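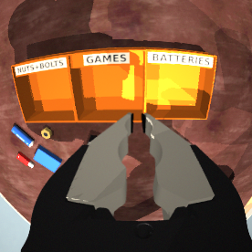
A policy that sorts in the simulator has learned the simulator, and Solheim would like that printed at the front of every guide we ship. The rest of us on the Studus evaluation kit agreed to print it at the front of this one section.

4. Running the sim-only sorting evaluation

This section tells you how to reproduce the Studus sorting score on your own machine. It does not tell you what the score means for a real arm. The method note claims that ranking policies in simulation gives the same order as ranking them on hardware. We have seen that hold for policies that are far apart. For policies that are close together we are not convinced, and you should not be either until you have run section 6.

4.1 Before you start

You need the Bruvdale scene pack, the Cistis controller bridge and a trained policy checkpoint. Close any other program that uses the graphics card.

1. Load the scene called "sorting tray, round table."
2. Open the wrist view. You should see both fingers of the gripper and, past the fingertips, the orange tray with its three labels: NUTS+BOLTS, GAMES and BATTERIES.
3. Check that the bins are empty. If a part is already in a bin at reset, the scorer counts it as placed and your result is worthless.
4. Check that the loose parts are on the table. In the start state used for this section there are batteries, a hex nut and a flat blue block to the left of the gripper.

Note: The blue block can lie partly under the gripper body in the wrist view. Do not move it by hand. The policy is supposed to deal with this, and some do it badly.

4.2 Running the trials

1. Set the number of trials to 700. The default in the config file is 50. Fifty is fine for finding out whether your install works and too few for anything you plan to write down.
2. Set the seed list to "fixed." Random seeds make a nicer average and stop you from comparing two checkpoints trial by trial.
3. Set the time limit to 15 seconds per part.
4. Turn off "assist grasp." With it on, a part that touches both fingers is treated as held. Several scores we were sent had been made this way.
5. Start the run. Leave the viewer closed unless you are looking for a fault.

Caution: Do not change the lighting between checkpoints. The tray floors render anywhere from deep orange to pale yellow depending on where the light falls, and a policy trained on wrist images may be reading that instead of the labels. We can't rule it out from the sim score alone.

4.3 Reading the result

The scorer writes one line per trial and a total. Look at the lines first.

1. Sort the lines by part type. A policy can post a respectable total by handling batteries well and leaving the nut where it is.
2. Compare the "dropped" and "wrong bin" columns. They are different failures and the total treats them the same.
3. Run the label swap test (menu: Tests, Swap Labels). It exchanges two labels and leaves the bins alone. If the parts still go to the old positions, the policy has memorized the layout.

Note: The method note reports the label swap for only one policy. We asked for the others and have had no reply as of May.

4.4 Known problems

The contact model is too kind to small parts. The nut in particular sits between the fingertips in a way we have never managed on the bench. Treat any grasp score for it as an upper limit.

Bridge version 13 writes the wrist view one step late. Scores made with it can't be compared with scores from other versions, even after you correct the timestamps.

If the total changes between two runs with the same checkpoint and the same fixed seeds, stop and clear the scene cache, then repeat 4.1 from step 1. If it still changes, send us both logs and the config file. Please don't send the average of the two.

Last updated: May

Contact: Studus documentation desk | © Studus | Back to top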